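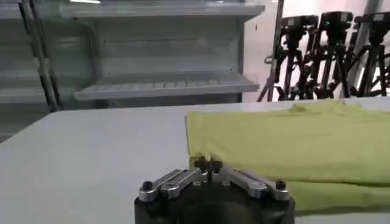 Rendinwood Open - Questions from Players and Families

When is the tournament?
The Rendinwood Open junior tennis tournament runs for 10 days in August 2026. First matches go on court in the morning, and the order of play is posted the evening before.

Who can enter?
Any player aged 16 or under on the first day of play. You do not need a ranking. Players without one go into the qualifying draw.

How many players do you take?
The limit is 200 across all draws. Last year we had nearly that many, so enter early. Once a draw is full, names go on a waiting list in the order we get them.
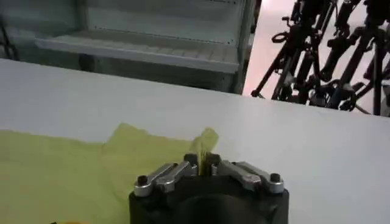 Can I play both singles and doubles?
Yes. You may enter one singles draw and one doubles draw. Doubles partners must both sign the form.

What is the match format?
Best of 3 sets, with a match tiebreak in place of the final set in doubles and in all consolation matches.

What happens if it rains?
Matches move to the indoor courts at Hurkell when there is room. Check the board at the desk before you leave the grounds - a match can be called back on short notice.

Can parents coach from the stands?
No. Clapping is fine. Talking to a player about tactics during a match brings a warning, then a point penalty.

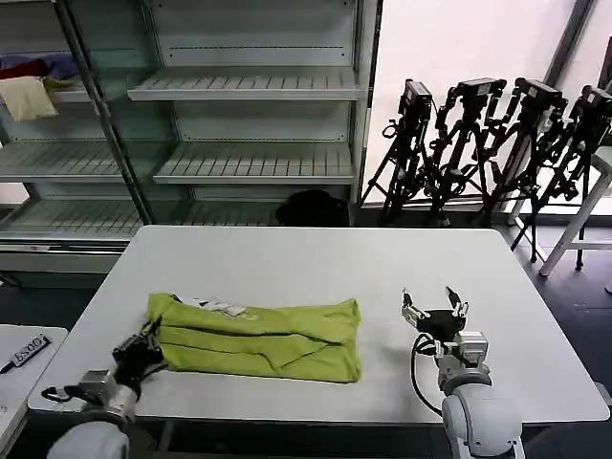 Green cloth on a white table

Can I get a refund if I withdraw?
Yes, up to the day the draw is made. After that you need a doctor's note.

Who do I contact with a question about the rules?
Zawadi Mwaipopo, tournament referee, at the main desk.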